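Dealer service training, spring session
Speaker notes — Ghada Nasrallah
April 18, 2026

Opening (keep it short)

Thank the Brornau team for hosting. Say who I am: parts and service lead for the Danladi scooter line. Questions at the end, except on warranty forms. Take those as they come up.

1. Where we are

We handled 2,095 first services last season. 86 scooters came back within a month of the first service. Most of those were chain slack or brake lever travel, both of which are on the checklist already. Go slowly here. New dealers will want to write the numbers down.

2. The first service

Walk through the order: oil, chain, brakes, lights, tires, test ride. Stress the test ride. Some shops skip it when the yard is full. Tell the Clakier story — the customer who rode home with a loose mirror and called the next morning.

Torque settings are on page 49 of the service book. The old wall chart is wrong for the rear axle, so ask them to take it down.

3. Parts orders

Orders go through Revoveck from now on. The fax line closes in October. A part number with a missing digit will be sent back, not guessed at. Brake pads and cables should be kept on the shelf. Body panels can be ordered as needed.

4. The customer desk

Job card is filled in with the customer present. Read the mileage off the scooter, don't ask for it. Give a pickup time and write it on the card. If the time slips, call before the customer does. 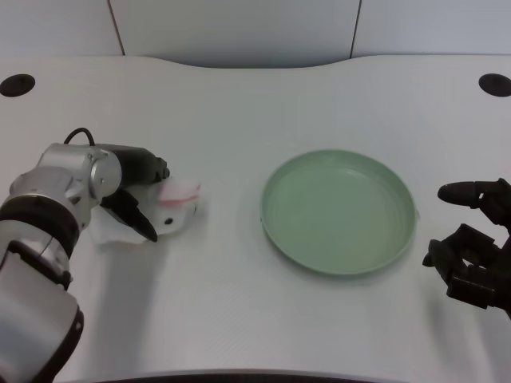
5. Warranty forms

Abdelilah Abdel Hamid takes over for this part. He has the blank forms. Main points if he is running late: one form per fault, frame number on every page, old part kept until the claim is closed.

Close

Next session is in October, same place. Sign-in sheet goes back to me before lunch.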